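Open day at the Saha bottling hall

I went to Saha for the free mineral water and stayed for the pipes. The open day was advertised as running "morning to close," which meant the gate was shut when I got there and the man inside was waiting for it to be morning.

Our guide, Nikola Shehu, has the calm of somebody who has explained carbonation to school groups. He gave us hairnets, then took us past the filter room, where we admired a tank through a window. It was a good tank. A woman next to me asked what was in it and was told water.

The bottling line is the part worth the bus fare. It fills 380 bottles a minute when it's in the mood, and the noise is like a drawer of forks falling downstairs forever. Nikola shouted the facts at us. I caught "Womix," the lemon one, and something about February, when they apparently shut down for cleaning. Or for training. He was pointing at a valve.

Next came the tasting: 30 paper cups and three waters, Biserix, Jakudeo, and plain Saha. Jakudeo is the salty one, and it's supposed to be good for digestion. Biserix tastes like Saha with a better label. I said so and got a look from the label department, who was pouring.

The gift shop takes cash only. I bought 2 bottles of Jakudeo for my sister, who hasn't done anything to deserve it. The bus back leaves from the far side of the parking lot, and the sign pointing to it is wrong.
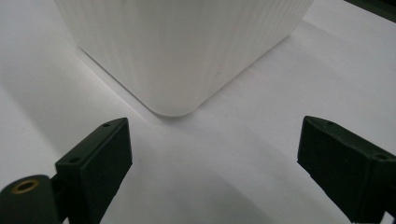
How long does the tour take?

Plan on 40 minutes for the walk through the hall, plus the tasting.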